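I finally sorted out the drinks situation, and it took most of an October evening because I kept stopping to sip. We go through an awful lot of tea in this house (the cold bottled kind, I mean), and for years it has lived wherever someone set it down – the hall, the car, once the bathtub. So I put the white table right next to the fridge and made it the landing spot. Bottles go there first, get a quick look at the lid, then go in the cold. I emptied the freezer drawer while I was at it, and I'm embarrassed to say I found up to 4 bags of the same peas.

My sister swears by freezing a bottle for 70 minutes to get it slushy. I forget mine every time, so I stick to the regular shelf and a tall glass with lemon.

Tea time by the fridge
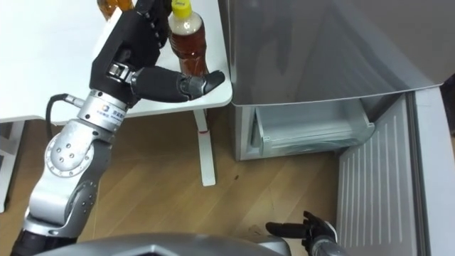
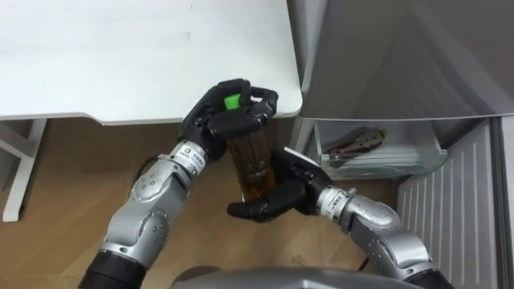 Siwan Pumphrey

Next up is the pantry, and I already know I'll put it off until the flour runs out.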